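I have been paying for Multby since October, and a few people have asked whether it is worth having, so I am writing this up once and will point them to it.

Multby is a simulator you run on your own machine. You pick a robot, you pick a room, and you get whatever the robot's cameras would get. The firm behind it is called Batberg. There is a free version with one arm and a plain room, and a paid one at £267 a year, which adds two-armed robots and the furnished rooms. I have the paid one. My friend Ghada Salameh uses the free one and says it does her fine.

Installing it was slow. The download stopped twice and the second time I had to delete everything and begin again. After that it worked, and it has crashed on me only when I left it running overnight.

Wrist and body views, all from the same room:
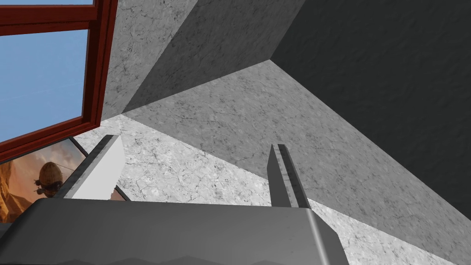
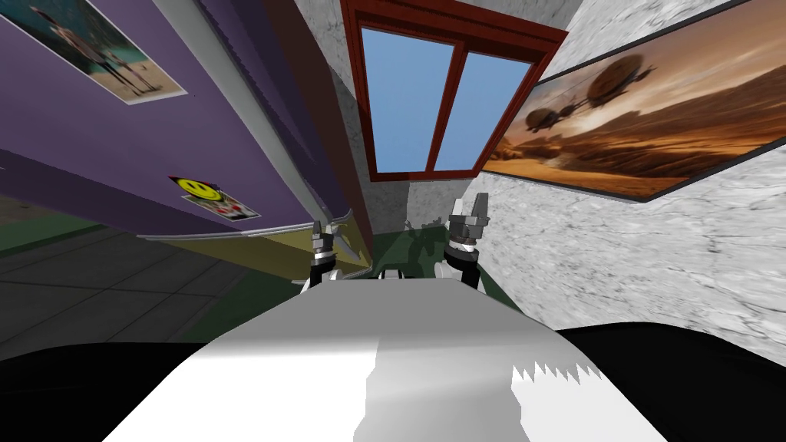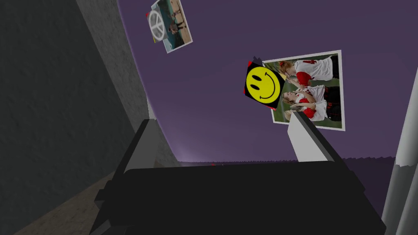
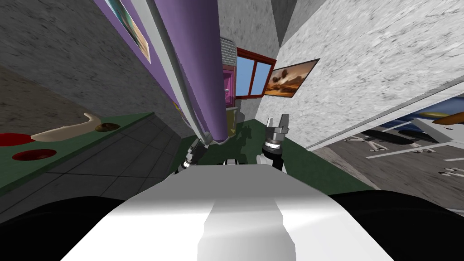
The furnished rooms are what you are paying for, and I think they are good value. My own arm code was written against bare walls and it had got lazy. A wall with things stuck on it is a much better test, and so is pale veined marble behind an open gripper, which my edge finder kept treating as an object. The purple wall with the smiley sticker and the pinned pictures gave it plenty to be wrong about as well. I fixed most of that in a weekend without touching the real arm.

The body view is the one I use most. You can see both grippers and a good part of the room, so it is easy to tell which way the robot is facing. It does take getting used to when the walls lean. I tried levelling the picture in software and gave up, as the code downstream did not care either way.

There are faults. The edge of the white robot body comes out jagged in one of the body views, like a saw blade, and I have not found a setting that cures it. Error 401 appears whenever the licence check fails, and the manual does not list it. Hanan Qaisi at Batberg answered my email the next morning and told me to log out and in again, which worked.

I also tried Neves for a month. It starts faster and the menus are clearer, but the rooms are dull and you cannot move the cameras. I went back to Multby and have renewed it for another year.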